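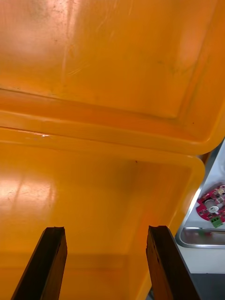

Orange bins, moulded ledge and scuffed panel.

Notebook, Skerkunel house, June. Thermal mass behind the north glazing.

Picking up from the last entry. The water wall in the sunroom is in place along the back, black-painted drums on a double course of brick. Total water is 800 litres. Glazing is the old double unit from Neltness with the new seals. Floor vent to the hall open, top vent on the thermostat arm.

Readings with the room shut up, no heater:
Sunroom air at first light: 9 C
Drum surface, middle row, same time: 14 C
Hall air: 14 C

The middle row holds its heat longer than the top row, the reverse of what I expected. The top drums sit next to the vent slot and I think they are losing heat to the slot after dark. Taped card over the slot at dusk as a test. To be replaced with a proper flap if the numbers move.

Flap design. Fadi Rizk suggested a plain backdraught flap: thin film hung over wire mesh on the hall side, so that warm air pushes it open and falling cold air sucks it shut. No motor. I have cut one from dry cleaner's film. It flutters well enough in the hand but sticks to the mesh when there is condensation. Try a coarser mesh, or lean the frame out a few degrees at the bottom.

Shading. Sun reaches the drums from 9.40 am until a little before 3 pm, when the neighbour's gum takes it. The lowest row gets less than that on account of the bench. Moved the bench to the west end. Seedlings will have to put up with it.

Night blind. The Pokeck honeycomb blind leaks badly down both sides, with a gap of up to 14 mm where the reveal is out of square. Side channels needed. Pine batten with a saw kerf would do, painted white. Measure the reveal at top, middle and bottom before cutting; it is not a rectangle.

Logger. Channel 3 reads high in full sun and drops back as soon as the shadow crosses it. Radiation error, so ignore daytime values on that channel until it has a foil shield. The other channels agree with the glass thermometer.

Kanaan's spreadsheet uses drum area as seen from the glass, mine uses the whole curved face. That explains the disagreement over gain per clear day. Will redo mine his way so the two can be compared.

To do:
Foil shield, channel 3
Coarser mesh for flap
Batten for side channels
Top up the end drum, level is down below the bung
Repeat dawn readings with slot covered, then uncovered, on clear nights only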